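Setting up a two-arm table for sorting shoes

This is step 4 of the Vinato build, which we put together in the Gurnberg shared workshop. By now both arms should be wired and homed.

Bolt one arm to each side of the table, facing in. Before you tighten the base plates, bring both grippers to the middle and check that they can meet there without straining either elbow. Ours are set 800 mm apart. Put the shoe rack toward the back edge and leave the front half of the table clear.

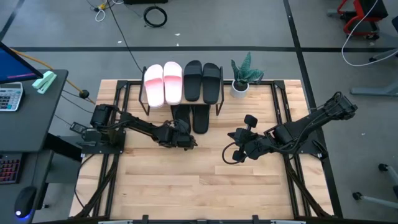
Both arms near the middle of the table, with the rack behind.

Next, set the speed limit to 500 in the config file and jog each arm by hand through its full range. Watch the cables at the wrist — a loop that is too short will pull at the connector, and one that is too long will catch on a strap.

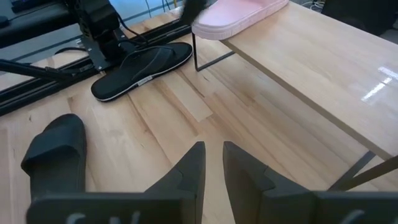 Open the gripper all the way before each approach and come down over the side of the shoe, clear of the strap. Slides are easier than thong styles, so start with those. Record 8 good runs by hand before you try anything on its own. If the fingers close early, lower the grip threshold and repeat the jog test.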